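4.3 What went wrong with the locker task

14 shares 3 comments

I'll say it up front: the locker task was the one I expected to be easy. Open a door, put the snacks on the right level, close the door, move on. We recorded 517 demonstrations with the hand-held grippers at the Boletport site, trained the Skuvik policy on them, and I went home on Monday feeling pretty good about it. Then the arm bent a key.

It bent a second one 15 minutes later – same kind of approach, different door. The lockers have keys left in them close to the pull handles, and the policy had learned to come in low and sweep toward the handle. A person doing that feels the key and shifts a little without thinking. Our arm had no such instinct, and the force limit was set so high that it just kept pushing.

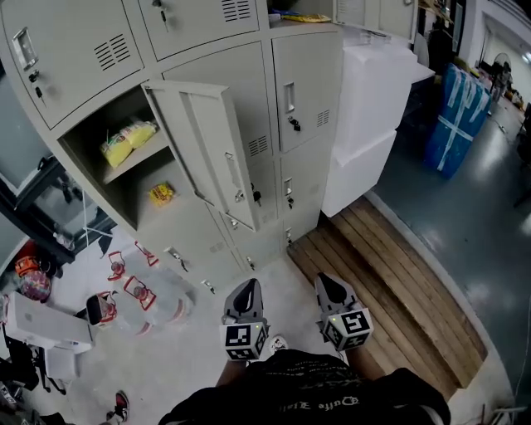
Figure 5. Locker task with two hand-held grippers. One door is open, with packaged food inside; keys sit in several of the locks.

I went back through the recordings and found the trouble pretty fast. In 7 of the first clips I opened, the finger pad brushed a key on the way in, and we had marked every one of those as a success (the door opened, so why not?). The Kirnow labeling tool only asks whether the door ended up open. It has no box for contact along the way, and I never thought to add one.

We made two changes. The force limit came way down, and any clip with key contact got pulled from the training set. The arm now stops and backs off when it touches a key, so it fails more often, and I'm fine with that. I still don't trust it near the Hoxha cabinets, where the locks sit even closer to the handles – we left those out of the results in Section 5.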